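Trellier arrangement

A Trellier arrangement is an informal agreement between two or more households to share the daytime care of their children, usually without money changing hands. It takes its name from Trellier, a hill town of modest size and immodest gradients, where parents began trading mornings during a long closure of the town's only elementary school. The term is used mostly by family researchers and by people who live in Trellier, who would like it known that they did not choose it.

Origins

The school at Trellier closed in January after its boiler failed, and it stayed closed for 90 school days while two levels of local government discussed whose boiler it was. Families with several children managed as such families do, noisily. Those with one child had a different problem. A parent trying to work from the kitchen table was also expected to be an opponent at checkers, an audience, and a horse.

The first known arrangement joined two households on the same staircase. One took both children before lunch and the other took them after. By spring the practice had spread across town and down to the neighboring village of Cerkareck, where it was adopted with small changes and is still described as a local idea.

Structure

Most arrangements involve two or three households. Larger groups exist but tend to split, commonly over naps. The usual terms cover hours, meals, illness and screens, and they are seldom written down. When they are, the document is often taped to a refrigerator and consulted only in anger.

Care is counted in half days. A household that hosts for a morning is owed a morning, though the exchange rate for a rainy one has never been settled. Some groups keep a ledger. Others rely on memory, which has the advantage of letting every household believe it is ahead.

Research

The main study of the practice was carried out by the sociologist Bram Coppens, who interviewed parents in 211 households in Trellier and Cerkareck. Coppens found that parents in an arrangement reported more hours of uninterrupted work and fewer worries about a child being lonely. They also reported more colds.

Children were interviewed separately. Most approved of the system, and a large minority rated the other household's snacks above their own. Coppens gave this finding a full chapter. Reviewers thought it could have been a paragraph, but it is the part of the book that people quote.

A follow-up looked at only children in particular. Parents had expected them to find sharing difficult, and some did for the first few weeks. The complaint heard more often from the children was that the other child went home. 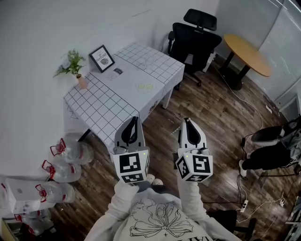 Criticism

Critics have pointed out that the arrangement works best for people who already have flexible hours, spare rooms and neighbors they can stand. Marquez, a family support charity active in the region, has argued that it lets local authorities off the hook for providing actual childcare. The town council of Trellier replied that it fully supported the arrangement, a remark the charity has reprinted in its leaflets ever since.

There is also the matter of equal shares. In Coppens's interviews, mothers did most of the hosting and nearly all of the scheduling. Several fathers described the division as even - a view their partners were invited to comment on, and did, at length.

Later use

The boiler was eventually replaced and the school reopened, but 20 of the original arrangements carried on through the following summer. A scheduling service called Stellodus later tried to put the practice on a formal footing, with points, reminders and a rating for each household. It signed up 1,000 families and closed after the ratings became visible to other users.

In Cerkareck the custom survives mainly during school vacations. Children there use the word "trellier" as a verb, meaning to eat lunch at somebody else's house.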